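Handheld gripper loses its marker when I turn my wrist. Printing problem or me problem?

Posted in Shared Workshops > Robotics
Asked by Xinyi Yin

Four of us are building a pair of handheld grippers in a shared office that has been kind enough to call itself a workshop. You hold one in each hand, squeeze, and a wide-angle camera on each one records what the fingers do. We call the pair Prosta, a name that was funnier in March.

One gripper carries a square marker card so the other one's camera can work out where it is. Held dead still, it's wonderful. As soon as I turn my wrist the way a person does when picking something up, tracking drops out and the software puts my left hand in the ceiling. A test run on Wednesday gave me 2000 images, and in 137 of them the marker wasn't found at all. Most of those come in bunches, always during a turn.
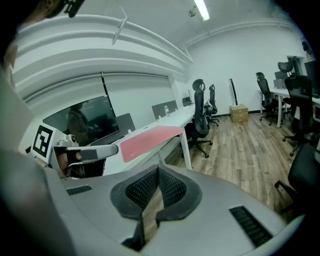

View over the right-hand gripper, with the marker card on the other one.

I've reprinted the card twice, in two sizes. I've also recalibrated the lens, which took an evening and improved my character but not the numbers. Do I need a bigger marker, a better lens model, or new wrists?

Gunther Lenz
Keep the wrists.

If the dropouts come in bunches during turns, look at motion blur before you touch the lens model again. Lock the exposure and make it short, then raise the gain until you can see something. It will look grainy and horrible. Marker detectors don't care about grain nearly as much as they care about edges. Your camera is probably on auto exposure, and indoors auto exposure likes to take its time.

After that, check the angle. One flat card seen close to edge-on is a line, and no software is going to read a line. On our pair (the Rollen, may it rest in its drawer) we put a second card with a different ID at an angle to the first, so at least one was usually facing the camera. You have to measure the offset between them properly. I eyeballed ours and lost a weekend.

Also pull out the 137 and look at them. It's dull, but you'll know in ten minutes whether they're smeared or just tilted.

Vibeke Briem
Matte paper. Glossy cards under a ceiling tube go white at exactly the wrong angle. And leave a white border around the black part. Someone here trimmed ours off because it looked neater.

Þórarinn Steinarsdóttir
Just buy a motion capture system.

Xinyi Yin
Went through them. 80 were smeared, 56 were tilted too far to read, and the last one is my sleeve. Exposure is locked now and the second card is on the printer. Þórarinn, I'll send you the invoice.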